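Last updated: March
Filed under: Workbench, Surfaces, Small Objects

The white table has reached the point where cleaning it is a decision. I wiped the whole top last month with a damp microfiber cloth and a drop of dish soap, and the loose dust came off. The gray scuffs did not. Neither did the rust-colored specks, which are small enough that I took them for crumbs the first time.

Before buying anything I sorted the marks by feel. Run a fingernail across one. If the nail slides, the mark is transfer from something softer and can be lifted. If it catches, the finish is gone and no cleaner will bring it back.

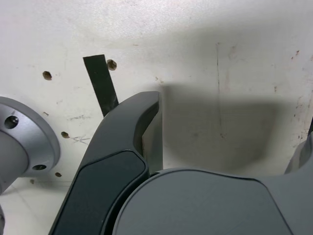 Scuffs respond to a melamine sponge, used wet and with almost no pressure. A matte finish is easy to polish by accident, and a shiny patch on a matte top is more annoying than the scuff was. I do 2 passes, rinse the sponge, and stop. For the specks I tried Stuvum paste on a cotton swab, left it for 40 seconds, and wiped. It lightened a few of them. I would not pay for a second tube.

Scratches I leave alone. Jinulen sells a white filler pen, but it dries glossier than the table and you end up with a shiny line where you had a dark one. For finer leveling there is 2000 grit paper, which I have used on plastic and will not be using here.

The other half of the job is the tape. I mark a square on the top in thick black tape so the blocks have a fixed place to start from. Cloth tape leaves gum at the edges in warm weather. Vinyl is cleaner to remove but creeps at the corners if it was stretched when it went down. Lay it slack, cut the corners square with a blade, press from the middle outward.
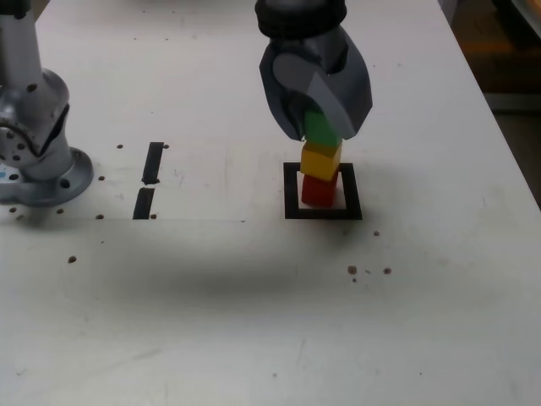 Blocks are sensitive to the surface in a way I did not expect when I started stacking them. Grit under the bottom one tips it a little, and the error grows with height. With three cubes you can get away with it: a small offset between one and the next still stands, provided the center of mass stays over the face below. I wipe the faces along with the table now.

Color order is red, yellow, green from the table up. There is no technical argument for it. It reads well against white and I can tell from across the room which one is on top.

My cubes came from Ekanayake, order code 126, and the edges are consistent enough that I have stopped sorting them. An earlier set from Brenen had a slight crown on one face, so every stack had a preferred way up. Those are in a drawer.

Still to do: replace the tape on the near side of the square, and find a cloth that does not shed.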